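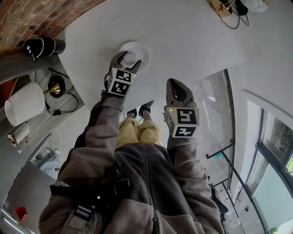
**THREAD · robot troubles**

1/
Okay, the cup thing. A few of you asked why I went quiet on the Osia arm after being so excited last month, so let me tell you about the afternoon it tried to push a saucer through a table.

2/
Quick background for the new people: we record a person doing a job with a pair of hand-held grippers, then the arm learns from the recordings. Cup onto saucer, cup off saucer, over and over. It's dull work and I love it. Podcasts help a lot.

3/
So we had a fresh model trained, loaded it on the arm over at Solthorpe, and the first few goes were lovely! Slow, a bit wobbly, but the cup landed where it should. I was already composing a smug post in my head.

4/
Then on try 8 it came down 3 centimetres too low and just kept going. Fingers either side of the cup, wrist pressing straight down on the saucer — and the arm did NOT think anything was wrong. No fault light or beep, nothing.

5/
I hit the stop. The saucer went in two pieces and one of them went under the fridge, where it still lives. Everybody's fingers are fine. I was standing closer than I should have been, though, and that's on me.

6/
First guess was the arm. We checked the mounting bolts and the joint zeroes, then ran it with an empty table for the rest of the day. Perfect. Annoyingly perfect.

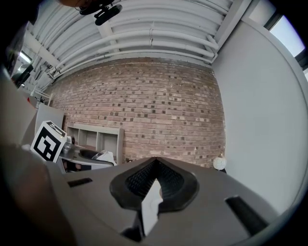
7/
Second guess was the recordings, and that's where it got ugly. Each gripper has a marker cube on it and Louro (our tracking software) works out where your hand is from the black and white squares. When it can't read them properly it's supposed to throw that bit away.

8/
It wasn't throwing it away. It was guessing! Bright light on one face of a cube, Louro loses the pattern, fills in the gap with a nice smooth line and carries on like nothing happened. On a graph it looks gorgeous. It's also wrong.

9/
And the smooth line sagged. Every time. So we'd been teaching the arm, very patiently, that sometimes a hand dips down into the table on its way to a cup. It learned what we showed it, poor thing.

10/
The setting that does this is called "bridge gaps" and it was switched on by an update. I had read the update notes. I had read them while eating a sandwich.

11/
What we've changed: bridging is off, and any take with a dropout gets binned, even the good-looking ones. That cost us 15 takes from one morning alone and yes, I grumbled about every single one.

12/
The bigger change is on the arm. It now has a floor it can't go below, set from the height of the table, plus a force limit so it gives up when it's leaning on something. Both were on my list for "later". Please don't have a later list for that stuff.

13/
Also there's tape on the floor now and I stand behind it with the stop button in my hand. My colleagues at Navthorpe have had tape down for ages and were very polite about not saying so.

14/
Someone asked if we can rescue the old recordings. Partly! Louro keeps the raw video, so we're going through it again with bridging off. Slow going on my laptop, and the fan sounds like a hair dryer.

15/
Next run on the arm will be with a plastic cup until I trust it again. If you use Louro, go and look at that setting tonight, it's under Tracking, right at the bottom.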